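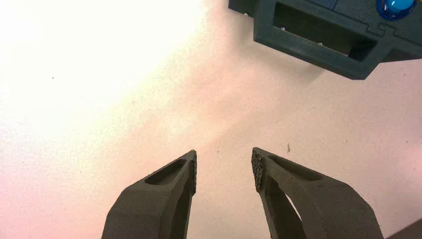

New worktables at Groltgate center come with big claims and a small warranty

37 shares | 8 comments

GROLTGATE – The Lenidow Center has swapped out the worktables in its shared workroom for new ones with smooth, light-colored tops, and the company that sold them says they will shrug off ink, glue, coffee and most of what a busy room can throw at them. The center is repeating the claim on its website. Neither has shown much to back it up.

The tables came from Tokarz, which markets the surface under the name Plollivow. The company's brochure says the top was wiped down 1000 times in testing with no visible change. It does not say what it was wiped with, what was on it at the time, or who did the looking. Asked for the test report, Tokarz sent a second copy of the brochure.

The center paid $1230 per table, according to the purchase order, and bought eight of them in November. The old tables were dark, scarred and heavy, and a few had one leg shorter than the rest. They also lasted a long time. Regulars in the evening bookbinding class used to cut straight on them, which the new house rules forbid. Knives now need a mat underneath, and hot glue guns have to sit in a stand.

That is a lot of protection for a surface advertised as needing none.

The warranty is shorter than the brochure would lead you to expect. It covers lifting at the edges and "manufacturing discoloration" for two years. Scratches, burns, dye and "marks arising from ordinary use" are left out. A replacement top costs $200 before delivery, and the center would have to fit it with its own staff.

Supporters of the change have a fair point about the light. The workroom has windows on one side only, and people doing fine work at the far end have complained for years that they could not see a dropped needle or a small screw against the old brown tops. A pale surface should help with that. It should also show every pencil line and coffee ring, and the cleaning schedule posted by the door has not changed: once a day, after closing at 9 p.m.

The center says the tables were chosen after a comparison with two other products. A summary of that comparison runs to half a page. It lists price and delivery time but has no column for wear, and the two competing products are not named. A spokesperson said a longer version exists and that it would be made available "in due course."

The old tables, meanwhile, have gone into storage and may be offered for sale to residents. No price has been set. Several users of the room have already asked to be told when they are – one left a note on the bulletin board offering cash and a truck.

Tokarz says it expects to fit out two more public rooms in the area next year and will use the Lenidow Center as a reference. The center says it will inspect the tops after the first six months of use and post what it finds.

Share this story | 8 comments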